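Ticket 2136
Queue: Bakery line / Automation evaluation
Subject: Bun unbagging task marked "ready for counter", requesting it be moved back
Status: Reopened
Priority: Normal
Site: Manalastas
Vendor: Vemetix
Software: Orkutel task runner

Opening note

The weekly summary from Vemetix lists the bun task as ready for counter. I don't agree and I'd like the label taken off until somebody answers the questions below. The task is short. Paper bag with buns in it, tray next to it, get the buns out of the bag and onto the tray. Any new hire can do it while talking to a customer.

What the summary gives us is 83 percent. It does not say 83 percent of what. If it's grasps, then a bun picked up, dropped and picked up again could count twice. If it's whole bags, I want to know who decided when a bag was done. I asked for this in April on the old ticket and got a link to the same summary.

Reply from vendor support

Thanks for the note. The figure is per attempt. An attempt starts when a gripper moves toward the bag and ends when an item is released over the tray. The run had 347 attempts. Recovery motions are not counted as separate attempts. We consider this the standard way to report it. Can you tell us what behavior you saw that makes you think the label is wrong?

My reply

"Released over the tray" is the part I have trouble with. A bun let go over the tray and a bun sitting on the tray are two different results. Please confirm whether a bun that rolls off counts as a success under that rule.

As for what I saw, I pulled up the log from the Saturday run and went through the first 46 attempts with the playback next to it. Notes:

1. Arms enter the bag from above. When the top of the bag is open and standing up, this mostly goes fine. When one side has folded in, the gripper pushes paper down onto the bun and then grabs both.
2. Twice the log says "item acquired" and the thing acquired is a fold of the bag. Both are scored as failures, fair enough, but the runner then waits a long time before trying again.
3. The handles are a problem. They stand up right where the gripper wants to go in. A person moves a handle aside without thinking about it. The arm either misses it or hooks it.
4. Second bun onto the tray is slower than the first. I assume it's looking for a free spot. The log only says "planning."
5. Every bag starts in nearly the same place. I'd like to see what happens when it's a hand's width over.

Setup for reference, bag and lavender tray on the marble-pattern top:

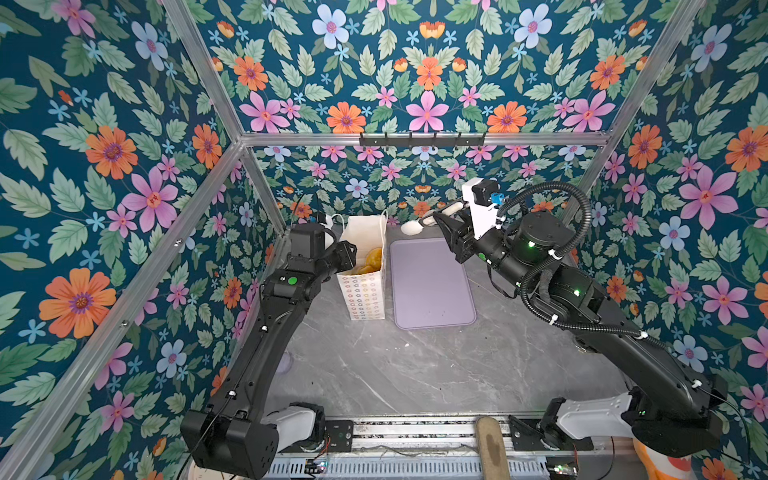
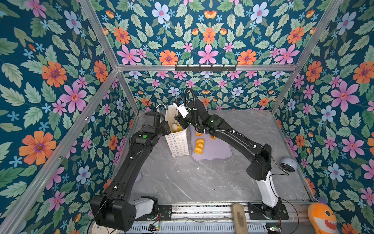 Back to the scoring question. I took those same attempts and scored them my way: a bun counts if it ends up on the tray, stays there, and nobody would be embarrassed to sell it. My number came out lower than yours. I'm not going to put it in the ticket because I was doing it by eye and you'll argue with it, but it was low enough that I went back and checked my sheet.

Also, please look at grip force. The Flimolwood rolls we'd be using at the counter are softer than what most test sites buy, and they show every dent. The config has one force value for "baked goods, small." A bagel and a milk bun are both small baked goods. One of them you could throw at a wall.

Reply from vendor support

Confirming that an item leaving the tray after release is currently scored as a success. We have logged this as a change request. On grip force, you can override the default in the item profile. On the waiting after a failed grasp, try setting the retry delay to the short option and restart the task runner.

On the handles, we suggest folding them down outside the bag before the run starts.

My reply

Changed the retry delay and restarted. The wait after a failed grasp is shorter now, so that part can be closed.

Force override works but only takes effect after a full restart, not a task reload. That took me most of a morning to work out. Please put it in the manual. With the lower value the dents are better and the drops are worse. I haven't found a setting where I'm happy with both.

I'm not accepting the handle suggestion as a fix. If an employee has to come over, fold down the handles, open the top and square up the bag, they have their hand right there at the buns. They could finish the job in the time it takes to walk away again. Same goes for clearing a stuck bag. The cost of the person standing by needs to be in the report somewhere, and right now it isn't in there at all.

To be fair to it, the picking on an open, upright bag is better than I expected when this started. Last year's version couldn't get a bun out without tearing the side. I have no objection to continuing the evaluation. My objection is to the word "ready" going into a summary that the store managers read, and then I get calls asking when they can take someone off the morning shift.

Open items

Scoring rule: item must remain on tray. Vendor, change request logged, no target release given.
Report human interventions per bag, with time. Vendor, no answer yet.
Bag position: repeat run with the bag shifted and turned. Me, waiting on a free slot.
Separate force profiles for soft and firm items. Me, in progress.
Manual: restart needed after force override. Vendor, agreed.
Label changed from "ready for counter" to "in evaluation." Vendor, disputed.

Leaving this open. Please don't auto-close it again for inactivity, the last one got closed while I was waiting for you.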